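Bench notebook, two-arm cell
Monday, May 23, 2022

Sat down after lunch meaning to write two lines about the button work, and I can already tell it's going to be a page, so get a coffee if you're reading this to catch up.

Where we are: I've been putting the handling rules for the two-arm table into one place. Up to now they've lived on sticky notes, in the back of the April notebook, and in Octavio's head (a good place for them, except when he's over at Clonditen for the week). The old sheet we inherited from Norura is fine as far as it goes, but it was written for one arm and a fence, and it has nothing to say about two arms that can reach the same part. So I started over with a clean page and kept whatever still made sense.

What I have so far, in the order I'd like people to read it:

Only one arm owns a part at a time. If the right arm has the button, the left arm stays off it until the handover step in the program, and the handover step gets its own name so you can find it in the log.

Left and right are always the robot's left and right. I know, I know, it feels backward when you're standing in front of the table. We lost most of a morning in April to me saying "left" and Mitiku hearing the other one, and I would like never to do that again!

Parts get laid out with room for open fingers on both sides. I used to crowd them together and then wonder why the gripper nudged the neighbor.

Loose cable on an arm gets looked at before every new path, with the arm at the far end of its reach as well as at home. A loop that hangs nicely in one pose can be down near the tabletop in another.

First run of any new path is slow, with a hand on the stop. Second run too. I wrote "2 slow runs" on the sheet in big letters so it can't be talked down to one.

And then the one I've gone back and forth on all day, a colored button is a part until it's wired as a stop. We handle red and yellow mushroom buttons on this table as work pieces, and they look just like the thing you'd slap in a hurry. My rule says the real stop for the cell sits off the tabletop, on its own bracket, with its own label, and that no visitor gets near the arms until they've been shown where it is and have pressed it once themselves.

Button work with the white box, both arms in play:
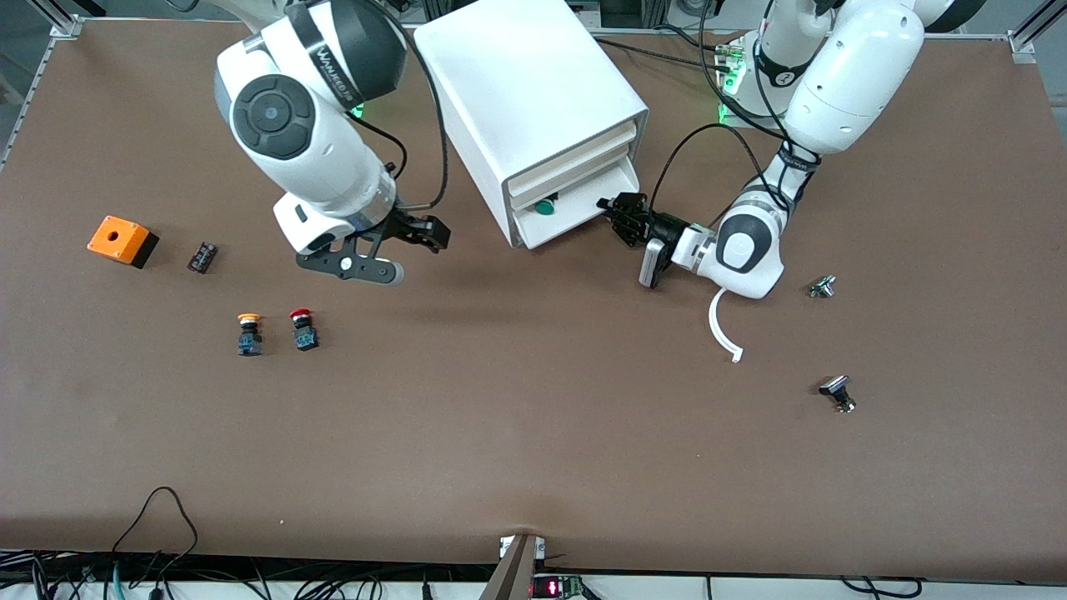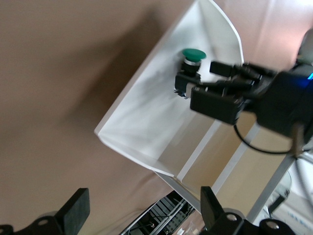
Bevan Faulkner read the draft over my shoulder and said that the stop rule was the right one but in the wrong spot, that a person who only reads the first line of a sheet should come away knowing how to stop the machine, and that everything about handovers and spacing could wait its turn. He also thought "a hand on the stop" was too loose. Whose hand? If two people are at the table, each will suppose it's the other one, and he wants a name written on the board before power goes to the arms. He's right on both counts and I've moved things around. I was a little attached to my order, but there you go.

We went on from there to the question of speed. Bevan would like one slow setting for everything with a person within reach, no exceptions. I argued for letting the wrist moves go a bit quicker once the fingers are clear of the part, and we left it that his version goes on the sheet and mine goes in the notebook, to be looked at again when we've done the stopping tests properly. I do want those tests done with a part in the gripper, too. An empty gripper is the easy case, and I'm not convinced we should be writing numbers down from the easy case.

Smaller things, before I forget them:

Grip force. Put the value in the program header along with the part name, and don't carry it over from the last job. A mushroom cap gives you a nice round thing to hold, and a threaded body does not.

Thin-walled fixtures. If a part is being worked on while it's held by a light box or panel, write down which arm is steadying and which is pushing. If neither is steadying, say so, and keep the push gentle.

Sheet number. Anahera files these, and she tells me the next free one is 335, so it'll be Sheet 335 in the Kurulgate binder. The Norura sheet stays in behind it with a line through it, so people can see what changed.

Still open: whether the name on the board has to change when somebody steps out for a minute. I say yes. Mitiku says that if it's that short you cut power to the arms and there's no question to answer, and the more I think about it the more I like his way, though it'll mean homing again every time and we will all grumble.

Clean copy to Bevan and Octavio tomorrow morning. Still need to borrow the label maker back from the Shokri bench.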